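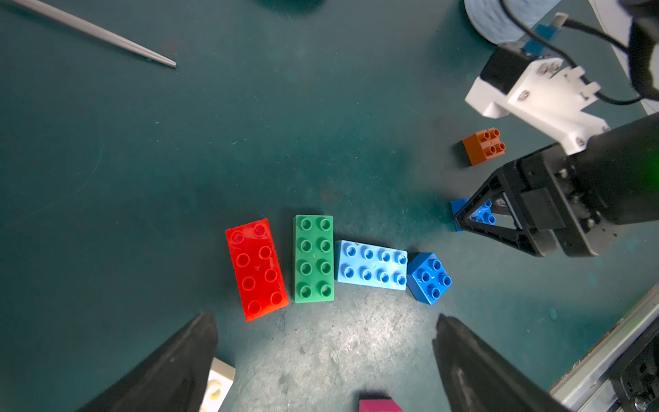
*four bricks, red to blue*

**Small claims in Randlow - landlord kept deposit, do I need a lawyer?**

**essam_b**
Moved out in December. Landlord kept the whole deposit, $2,160, says "general wear and cleaning." No itemized list. Sent 2 emails, nothing back. Is a lawyer worth it or just file myself?

**msepp**
File yourself. Send a demand letter first tho, certified mail. Keep the reciept. Emails are easy to ignore.

**Louro_Tenant**
Disagree. Pay for one consult at least. I went in alone over in Tanditz and lost on a dumb notice thing - never gave a forwarding address in writing.

**msepp**
ok but that's a forwarding address problem, not a lawyer problem. Essam did you give one?

**essam_b**
Yes, in the move out notice. Have a copy. Also photos of every room except the bathroom.

**simao_n**
Check your lease for a fee clause before you do anything. Mine had one, loser pays. Changes the math.

**Louro_Tenant**
^ this. And wear is not damage, make them say which it is. Still think a consult is cheap next to 2k.

**msepp**
Cheap where? I got quoted nearly a quarter of my deposit for one phone call. Clerk's office gave me the forms free.

**essam_b**
Lease is 3 pages, no fee clause that I can see. Writing the letter Sunday. How long do I give them, 2 weeks?

**simao_n**
2 weeks is fine. Put the actual date in teh letter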